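Laketer Two-Bedroom, Garden Side
Plan G at Girnell Court

Rent: $3,079 a month
Bedrooms: 2
Floor: 3 of 4
Reference: 349
Listing updated April 19, 2025

We love this plan! Of all the layouts at Girnell Court it's the one people walk into and start placing their furniture, and it's easy to see why. The front door opens into a proper entry hall with a coat closet, so you aren't stepping straight into the living room with wet shoes. From there the main room runs the full depth of the apartment, with windows at both ends – morning light over the kitchen counter, evening light by the balcony door.

The kitchen was redone by Sombat Paisan and his crew, who kept the deep old pantry and built the new cabinets around it. Gas range, full-size dishwasher, a drawer just for baking sheets (you'll be glad of it). The bedrooms sit on opposite sides of the bath, which works well for roommates or for anyone who needs a quiet office.

Included: water, trash pickup, one storage locker, bike room
Not included: electricity, gas, internet
Laundry: in the basement, card operated
Parking: street, or garage space by waiting list
Pets: cats yes, dogs under 40 pounds with approval

The garden side is the quiet side. You look down on the courtyard and its two big maples, and the bus on Pusimano Street is a four-minute walk from the gate. There's a good bakery right by the stop, too.

Lease terms are 12 months, with a shorter one possible in summer. To see the apartment, call the leasing office and ask for Lamai Chareonsuk or Hongmei Feng.

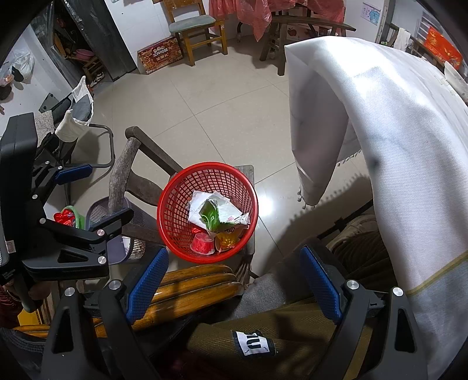
Evening visits are fine as well – just give us a day's notice so one of us can stay late and walk you through the storage level and the bike room.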